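Breltivard
A tabletop grasping set for comparing two grippers in simulation

README and data card, October update

Breltivard started as a weekend argument over which gripper should go on our arm, and it grew into a dataset because the argument was so much fun to measure. It holds simulated pick attempts on household objects, each one run twice from the same starting layout: once with Trileo and once with Gullico. Same arm, same controller, same camera views, same table. If you have ever tried to compare two end effectors from two separate papers and ended up comparing two tables instead, this is for you.

What's in it

The current release has 140 room layouts and 200 target objects. Every layout is a furnished room with a dining table, and every table is set with a handful of things people leave on tables. Objects are drawn from the shared pool, so the same jar can turn up in many rooms, next to different neighbors and under different light.

For each layout you get:

The starting state of every object and piece of furniture
Color and depth from the fixed room camera
Color and depth from the wrist camera, one stream per gripper
Joint positions, commanded and measured
Finger opening and contact force
An outcome label for each attempt, plus a short note when the outcome was odd

The notes are my favorite part of the whole thing. Please read a few before you train anything! "Lifted neighbor instead" and "held by lid, lid came off" tell you more about a gripper than a success column ever will.

The two grippers

Trileo is a three-finger adaptive hand. The fingers wrap, the palm is wide, and it wants to come down on things from above. It is forgiving about where you aim, and it needs a lot of room to be forgiving in.

Gullico is a plain parallel jaw with long, thin pads. It fits into gaps that Trileo can't even consider. It is also fussy about angle, and on round objects a small aiming error turns into a slow roll out of the pads.

Both are mounted on the Haddadin arm model, named after the folder it first lived in on our server. The name stuck and now it is in every config file, sorry. The tool center point is set separately for each gripper, so do not copy poses from one stream to the other without applying the offset in the mount file. I lost an entire Thursday to that.

The layouts

Rooms are built for reach problems as much as for grasp problems. A table in an open studio tells you very little about how an arm will behave in somebody's dining area, where a wall or a chair back has already claimed the best approach. Some of our rooms are roomy and easy. Others put the table close to a wall with the chairs tucked in, and those are the ones where the planners start to disagree.

We also wanted the tabletops to mix shapes that pull the comparison in opposite directions. A frying pan is a wide, low thing with one obvious place to hold it. A tablet lying flat gives a parallel jaw almost nothing to close on. Clear glass bottles are tall and easy to wrap but hard on depth cameras, and a glass salt shaker is small enough that a wide hand may bump its neighbor on the way in.

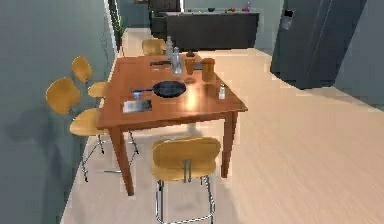 Hiyori Okabe wrote back after a first read of the draft: "I'd split the clear bottles out from everything else. You're scoring the grippers, but on glass you're mostly scoring the depth camera, and Trileo gets a free pass because it can miss by a finger width and still close. Give people a version with perfect object poses and see if the gap survives."

That was a great catch, and it changed the release. Every attempt on a transparent object now comes in two versions, one planned from rendered depth and one planned from the true pose. You can pick either with the pose_source field. With true poses, Gullico does far better on bottles than we first gave it credit for, and the gap between the two hands on glass gets a lot smaller. Use both versions if you can. The difference between them is a nice little study all by itself.

How attempts are run

Each attempt begins with the arm parked clear of the table. The planner gets the target name, a set of candidate grasps and the collision model of the room, chairs included. It gets 10 seconds to find a path. If it finds one, the arm moves, closes, lifts straight up and holds still for 2 seconds. An attempt counts as a success when the target is off the table and still in the hand at the end of the hold.

When no path is found, the attempt is kept and labeled no_plan. Please don't throw these out. A big share of the real difference between the two grippers is in there, especially for targets near the wall, where Trileo's wide palm runs out of space before its fingers get anywhere close.

Candidate grasps were sampled separately for each gripper and then checked by hand on a subset. For flat objects we allow a push to the table edge before the grasp. This is marked in the log as a pre-move, and it can be filtered out if you only care about direct picks.

What we have learned so far

Trileo is the one to beat on jars, canisters and drinking glasses. It closes around them calmly and rarely tips them, even when the aim is sloppy. Watching it settle on a slightly off-center jar is a real pleasure.

Gullico wins in clutter. Put two bottles one behind the other and it will slip its pads between them while Trileo is still asking the planner for help. It also wins on handles, as long as the handle is lined up with the jaw. Pans are the interesting case: the grasp is easy, then the weight of the far side twists the pan in the pads during the lift. A longer pad helped. A higher grip force helped less than I expected.

Flat devices beat them both. The edge push gets you there sometimes, and it looks very clever when it works, but I would not call either gripper solved on this class. If you have a suction tool model you'd like to add as a third stream, please get in touch. I would love to see it.

The controller mattered more than I wanted it to. We ran an early batch with stiff position control and another with a softer force-limited close, and Gullico's results moved much more than Trileo's did. The release uses the soft close for both. The stiff batch is in the extras folder for anyone curious.

Known problems

Reflections on glossy tabletops leave holes in the rendered depth. We kept them, as our lab camera does much the same thing on polished wood.

Friction is one value per material. Glass is a bit too grippy, so treat lift success on bottles and shakers as optimistic.

Object masses come from our kitchen scale for common items and from guesses for the rest. The mass_source field tells you which is which.

Lids are fused to their containers unless the object name ends in _open.

Chairs are fixed in place. The arm can touch one, and that counts as a collision, but the chair won't slide the way one would at home. A movable version is in progress and it is already causing wonderful chaos in the physics.

No people appear in any layout, so the set says nothing about working near them.

Splits

Train and test are split by layout first and by object second. The test_new_room split uses familiar objects in unseen rooms. The test_new_object split does the reverse. The hard split is unseen in both ways and is where I would look first. Paired attempts always stay in the same split, so a Trileo run in training never has its Gullico twin in test.

Getting started

Unpack the archive, open the layout index and load one room with the viewer script. Press G to switch grippers on the same attempt. Do this for a while before you look at any totals. Seeing the two hands go for the same salt shaker, one right after the other, is the quickest way to understand what the numbers mean.

To add your own gripper, copy the Gullico mount file, set the tool center point, list your finger joints and run the mount check. The check closes the hand on a test cylinder and reports any finger that passes through it. Fix those before you sample grasps. After that, the run script takes the new name as its only argument.

Bug reports are very welcome, and so are strange outcomes. Send the layout name and attempt number along with the pose_source you used.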